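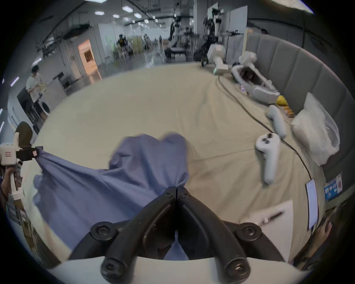 Chapter 5
The Cost of a Clean Shirt

Economists like to study steel, wheat and oil. Laundry gets less attention, although far more people have strong opinions about it. This chapter treats the household as a small firm, one with poor management and no hope of going public.

Take the Ramasamy household, which owns a Zondby washer and does 340 loads a year. Of these, 187 are washed at night, when power is cheaper and tempers are shorter. The washing is done by machine. The folding is paid for in time, and time never shows up on the utility bill.

Before you read on, write down what an hour of your own Sunday is worth. Be generous. You will need the figure in Section 5.2, where it will be used against you. 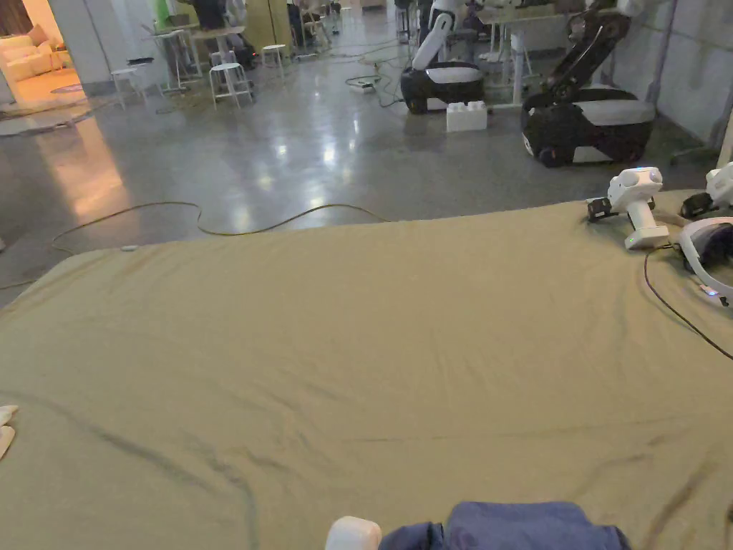

5.1 Work Without a Wage

Unpaid work is work that someone else could be hired to do. By this test, folding a sheet counts and watching a show about folding sheets does not. If Zoketti, a pickup laundry service, would charge you for the task, it belongs in our accounts, whether or not anyone at home says thank you.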